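3.2 Room surfaces and reverberation

The second group of rooms was measured in May, in the Pilham building. All rooms in this group have a concrete ceiling without any cover, and the only absorbing material is placed on the walls. We selected them because the earlier survey in Prurkmont included only rooms with suspended ceilings, and it was therefore not possible to separate the effect of the ceiling from the effect of the wall panels.

In total 153 impulse responses were recorded in 13 rooms. The measurements were made on Saturday, when the ventilation could be switched off and the corridors were quiet. The source was placed at two positions in each room, and the microphone height was kept the same as in the Prurkmont survey. Recordings with audible disturbance were repeated on the same day.

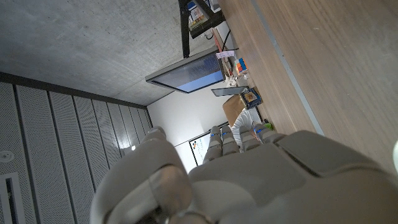
Figure 4. Bare concrete ceiling and perforated acoustic wall panels, Pilham building.

The reverberation time was obtained from the decay curves by the usual linear fit. In the low bands the decay was often not straight, and a double slope could be seen in the smaller rooms. For these cases we give the early part only. As Figure 4 shows, the panels are perforated, and their absorption depends strongly on the depth of the air gap behind them. The gap was taken from the drawings and was 108 mm in every room of this group.

The model of Karunaratne was then applied with the same input data. It predicts the middle bands well, but it gives too short values below 250 Hz. A similar difference was reported for the Clukcombe rooms, whose largest volume was 628 cubic meters. We suppose that the uneven distribution of absorption is the main reason, as the sound field between ceiling and floor is not diffuse. The correction for this effect is treated in Section 3.3.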